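Home | Papers | Methods | Contact

4. Why people keep wiping the table
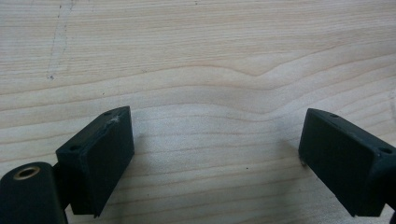 Figure 1. Pale wood surface with a soft sheen toward the middle.

Maureen Lightfoot thinks I've got the whole thing backward: people don't wipe a table to get it clean, they wipe it to say that dinner is over. I fought her on that for most of February (sorry, Maureen!) and then I went back to my diaries from Wernmont and started to come around.

We asked 199 households to write down every wipe, and why they did it. I figured spills would win by a mile. They didn't! Folks wrote things like "kids in bed" or "done with bills," and plenty of them couldn't name any mess at all. In Lornura the evening wipe came up even on nights when the family ate out, which I still find kind of wonderful.

Now, a diary is a diary, and people forget, or they tidy up their answers along with the kitchen. I also only had 2 towns to work with, and Toom dropped out before we mailed the booklets. So I wouldn't lean too hard on the town-to-town differences until somebody repeats this with a bigger group. Section 5 gets into who does the wiping, and that's where the arguments start.

Shares: 100 | Comments: 2

Related
Sponges, rags and the Zumine survey
Who sets the table?
Keeping a household diary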